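Robot Software in Practice
Handout 5: Two arms, one bar

Bring your laptop and a working copy of Tritetti, the simulator we have used since September. Those still running the old version will find that it loads the scene perfectly and then ignores every command, which some of you have mistaken for a planning fault.

The task comes from the Flornport set. Two arms face each other along a table, with a long pink bar between them and a pair of stands nearby. The bar must be lifted and moved without either arm finding out where the other one keeps its elbow.

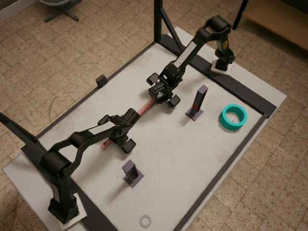
A planner that treats the arms as two separate robots will give you two very good paths and one collision. Plan for both together. That means one search over all the joints at once, and yes, it is slow. Stemum gives up after 30 seconds by default – leave that alone until you have read the log.

Once both grippers hold the bar, the three bodies form a closed loop. Each arm has to respect what the other is doing, and small errors in either one turn into force on the bar. With a single gripper closed you have no such loop, and the free arm may wander as it likes, within reason. Your state machine needs to know which case it is in. Check the gripper state before switching modes; a timer is a guess with a number attached.

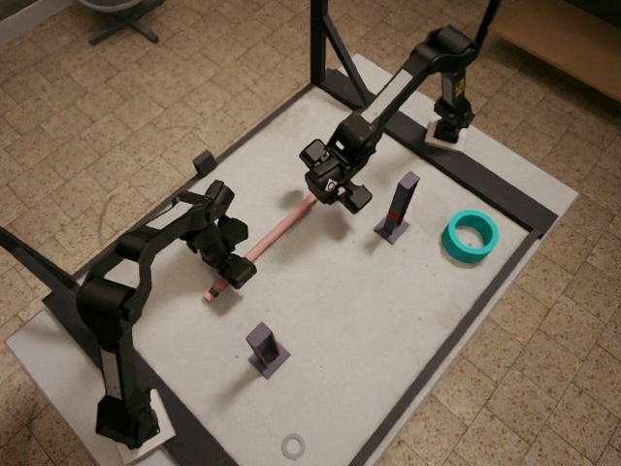 What the wrist camera knows

The overview is for people. Your controller will mostly use the close view, in which the bar is a broad pink stripe between two dark fingers and the rest of the table may as well be in Yule.

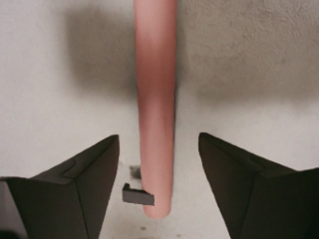

Centring is the first thing to get right. Find the two long edges of the bar, take the midline, and compare it with the midpoint of the finger gap. Shadows will offer you extra edges free of charge. Sort by colour first and look for edges second.

Exercise

Run seed 428 with the joint planner, then with two separate planners. Plot the smallest distance between the arms in each run. Then repeat over 1000 random starts, and begin that well before midnight. Hand in the plots, the log and a paragraph on the worst failure.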